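Nornmont Duvets: Frequently Asked Questions
Last updated 6/5/24

Which sizes do you supply?
Single, double, king and super king. Cot sizes were withdrawn in January.

What does the fill power number mean?
It is the volume taken up by a fixed weight of down once it has been left to recover. A higher number means more loft for the same weight. Our Asell range is rated at 900.

Is fill power the same as tog?
No. Tog measures how well the finished duvet holds heat. A thin duvet with high fill power can have a lower tog than a thick one filled with feather.

How should the duvet be stored?
In the cotton bag supplied, somewhere dry. Do not use vacuum bags for down -- the clusters may not recover fully.

How far should the duvet hang over the mattress?
This is a matter of taste. Measure the depth of the mattress and allow for it on both sides when choosing a size. If the bed is low, check that the hem will clear the floor.
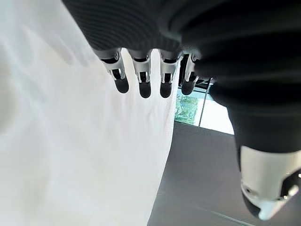
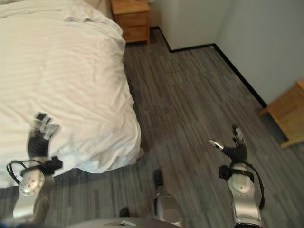

Second picture: cream duvet hanging over the side of the bed.

Can I wash it at home?
Down duvets up to double size can be washed at home if the drum is large enough. Use a mild liquid detergent and no softener. King sizes and above should go to a launderette with an 18 kg machine.

How long does drying take?
Several hours on low heat. Stop the dryer now and then and break up any clumps by hand. A duvet put away damp will smell and may grow mildew.

My duvet has gone flat in one corner. Is this a fault?
Usually not. Shake it from the opposite side. If the filling has moved between the sewn boxes, a seam has failed and the guarantee applies.

How do I make a claim?
Write to Theresia Hämmerli in customer service, giving the order number and the code on the sewn-in label. Codes below 1801 belong to the old Rathjen range -- spare covers for these are no longer made.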